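Capítulo 2. De la orden al movimiento

El capítulo anterior dejó el simulador Utine instalado y el brazo cargado junto a la encimera. Ahora escribiremos el programa que lo mueve. 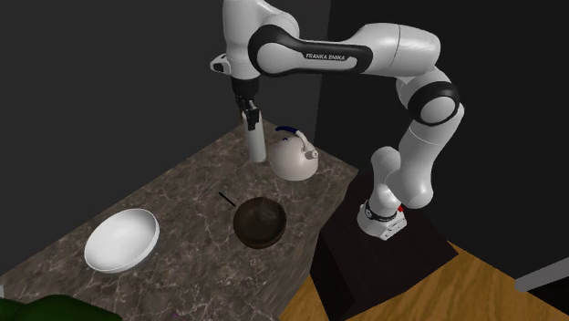
Una orden de alto nivel, como «acercarse al hervidor», se traduce primero en una pose objetivo. El planificador busca después una trayectoria articular sin colisiones.

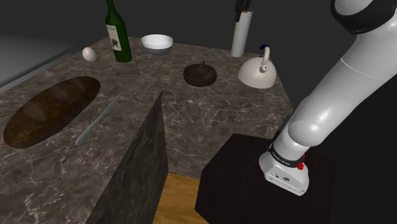 El controlador recibe esa trayectoria muestreada en 600 puntos y la sigue. La percepción trabaja aparte, con su propio reloj.

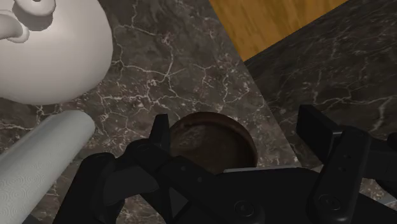 En el apartado 2.1 se definen los sistemas de referencia de la base y de la pinza.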